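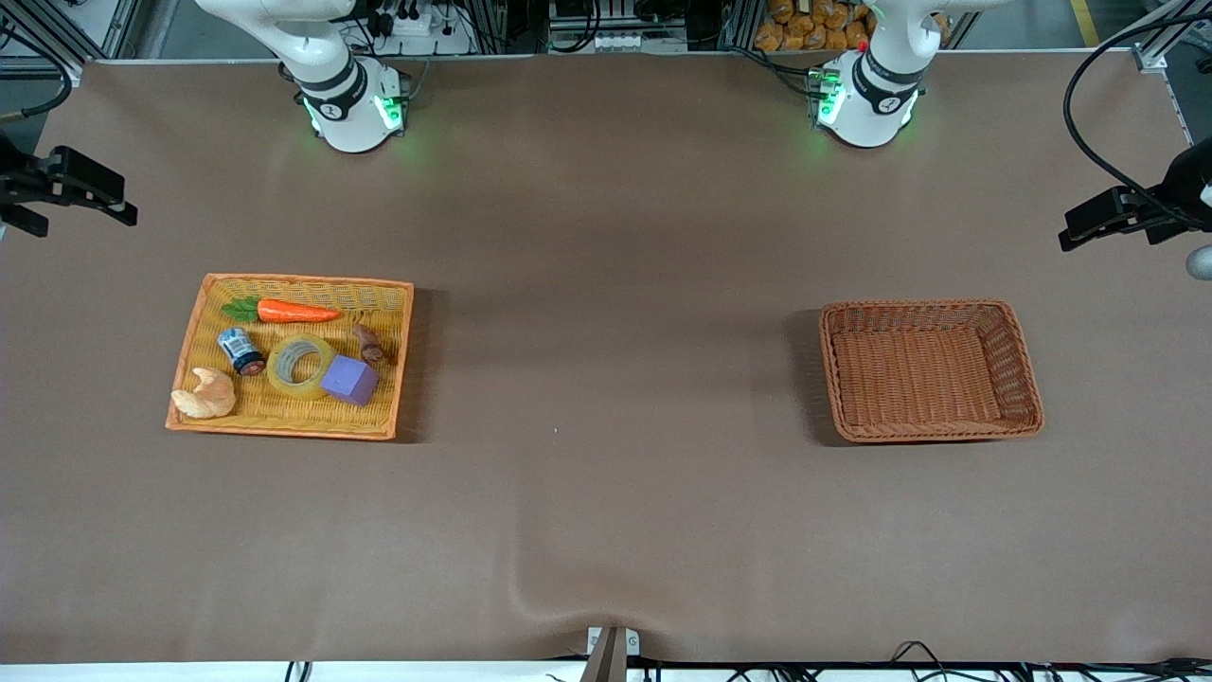

What goes in a wicker tray, and what stays on the shelf?
Small items that one person can lift with one hand go in a tray. Anything with a loose lid, a sharp edge or a missing catalogue tag stays on the shelf until it has been dealt with.

Plulel Object Library
Minutes of the trays and surfaces meeting
Held 25/04/2019, upstairs workroom
Present: cataloguing, storage, loans desk, purchasing
Regrets: cleaning contractor (Zastari)

1. Previous minutes
Accepted with one correction. Under item 4, "round baskets" should read "rectangular trays". The round baskets were withdrawn last September and are not to be reissued.

2. Catalogue
Cataloguing reported 319 active entries. The play food category remains the least consistent. The carrot is entered twice, once under vegetables and once under play food, with different replacement costs. The croissant is under bakery, which has no parent category and so does not come up in a search of play food.
Agreed that all imitation food goes under play food, with one level below it. The small brown piece now listed as "sausage?" is to be checked against the supplier's list before the question mark is removed. Loans desk noted that borrowers have returned it under three different names.
Action: cataloguing.

3. Tray contents
The mixed tray was discussed at length. It holds play food, a can, a roll of clear packing tape and a purple foam cube. Storage asked whether tape belongs with the objects or with the stationery. If it is an object it needs a tag, and a tag on the outer face is lost as soon as somebody uses the tape. Agreed that tape counts as an object when it is issued in a tray. The tag goes on the inside of the core.
The can is to be stored upright on the shelf. In the tray it may lie on its side. Purchasing will look for a second can of the same size with a plain label, as the present one is white and dark blue and borrowers ask for a matched pair.
The foam cube marks easily. No change to the cube itself, but it should not be packed under the can.
Action: storage, purchasing.

4. Overhang
The croissant does not always sit fully inside the orange tray and can end up over the rim at a corner. Two options were put forward: a deeper tray from Bangash, or a packing order in which the curved pieces go in first. The deeper tray was quoted with an inside depth of 30 mm more than the present one. Loans desk objected that a deeper tray does not stack in the existing rack and that a shallow tray lets the contents be checked without lifting anything out. Deferred. The packing order will be tried in the meantime:
- curved pieces first, along a long side
- tape flat
- can beside the tape
- foam and small pieces last

5. Wicker
Both baskets on the large table are to stay in use. Storage proposed a check of the weave at each return, with particular attention to the rim and the corners. Broken ends are to be trimmed flush and not taped. Wicker is to be brushed dry. Zastari's written procedure calls for a damp cloth on all baskets, and this needs to be amended before the next clean.
Action: storage to write to Zastari.

6. Table covering
The brown sheet was measured at 1595 mm by 1000 mm when it was bought. It has a soft fold near the middle of one edge where the material bunches. Light pieces placed on the fold do not sit level. Options considered were re-laying the sheet, weighting it, or replacing it with a heavier grade from Grarnis.
Agreed to re-lay first. The trays come off, the sheet is lifted and smoothed from the centre outward, and the trays go back one on each side. Double-sided tape is not to be used under the sheet. Purchasing will request a sample of the heavier grade in the same colour. It has to be matte - the glossy sample received in the winter showed glare under the ceiling light and was returned.
Action: storage, purchasing.

7. Shelf labels
Loans desk asked for larger type. Agreed. Old labels are to be used up on the lower shelves first.

8. Other business
The rack by the stairs has lost a castor. Purchasing has the part number.
Loans desk asked that trays not be left on the counter after closing. Noted.

Next meeting: date to be set once the Grarnis sample is in hand.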